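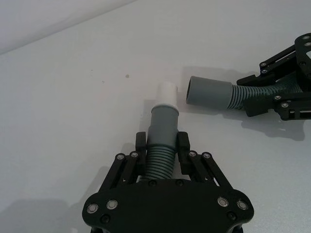
BREDWOOD, Jun 5, 2019 - Lemora today released results from a study of two-arm hose coupling, a task in which each arm of a robot holds one length of flexible hose and the two ends must be joined in open space, with no fixture on the table.

Flexible hose is hard to assemble by machine. The ribbed section bends under its own weight and under the grip, so the position of the end cannot be worked out from the position of the arm. Methods written for rigid pegs and holes assume that it can.

The Lemora method, named Pacheco, splits the task into two stages. In the first, the arms bring the ends to face each other across a short gap, and the controller estimates the angle between the two hose axes from camera images. In the second, one arm holds still while the other advances in small steps. The angle is estimated again after each step. If the error grows over two steps in a row, the moving arm backs off and starts the approach again.

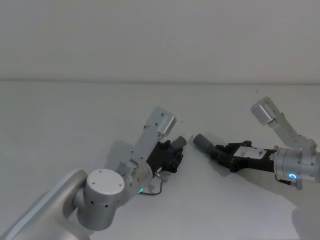
The controller was trained on 400 demonstrations recorded by operators at the company's Nunside laboratory. Grasp position along the hose was varied between demonstrations, as was the starting angle of both arms. No force sensor was used in training or in testing.

In testing, the robot was given 12 hose pairs that did not appear in the training set. It coupled 11 of them within the limit of 10 approaches per pair. On the remaining pair, the hose turned in the grip during insertion and the run was stopped. A baseline that used a single angle estimate, with no correction during the advance, coupled four of the same 12.

The study did not cover hoses picked up from a pile, threaded or clamped fittings, or pull testing of the finished joint. Slip in the grip remains the main open problem, and the present controller has no means of detecting it.

A technical report with the full test protocol is available from Lemora on request. A second study, in which the robot also picks up both hoses, is planned for November.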